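Fletness Games Library - minutes of the April catch-up

Present: Tatiana Sokol (chair), Onyekachi Bako, Corey Mudgway, Miloslav Hudec, and me, Čestmír Krajčí, on the keyboard again. We started at 7 pm, or near enough once Corey found the good biscuits.

Last month's minutes
Read and passed. Miloslav wants it noted that he did return the Piltach set and that it was on the wrong shelf the whole time. Noted, mate!

Borrowing
Onyekachi reports 13 games out at the moment, with 2 of them overdue. One is Corkia, which we all know is with Tatiana's neighbours and which they seem to be enjoying far too much. Tatiana will have a quiet word over the fence. We had a long chat about whether to bring in late fees and I can't say we got anywhere - Corey is for it, Miloslav is dead against it, and the rest of us got distracted by the biscuits. Left for next time.

Saturday-style long sessions
Tatiana asked if we could run the afternoon sessions through to 6 pm over winter. Everyone happy with that. Onyekachi has a key and can lock up. Corey asked about the heater and was told to bring a jumper.

Missing bits
We are still short the score pad for Sýkora. I've been photocopying the last clean page, and the copies are getting pretty grey. Miloslav reckons he can rule up a fresh one at home, so he's got that job. Corey has been through the dice tin and put all the odd colours in a separate jar, and we all thanked him very much for it.
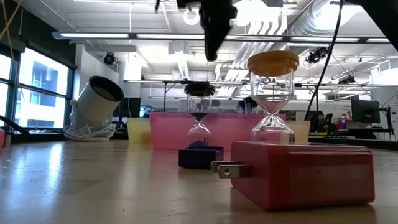 Sand timers took up the rest of the night, which I did not see coming. Borrowers keep bringing back the wrong one, or popping them in any old box, and then there's a blue over whose turn ran long. Tatiana wants them kept together on the table and handed out with each game, and I'm all for it. The little one with the black cap and purple sand has a 10 printed down low, so at least that one can be matched to its entry on the list. The big one with the orangey-yellow cap is harder, and Onyekachi offered to run it against her watch 3 times and write down what she gets. Corey thinks we should put a sticker on the cap. Miloslav thinks stickers go gummy and wants a tag on a bit of string. We had a vote and stickers won, though Miloslav asked me to put down that he's not happy.

Jobs
Tatiana - Corkia and the neighbours.
Onyekachi - time the big sand timer, lock up after the long sessions.
Miloslav - Sýkora score pad.
Corey - stickers, and a pen that works on them.
Me - type this up, and bring milk.

We wrapped up a bit before 9 pm. Next meeting same place, and Corey is down for biscuits.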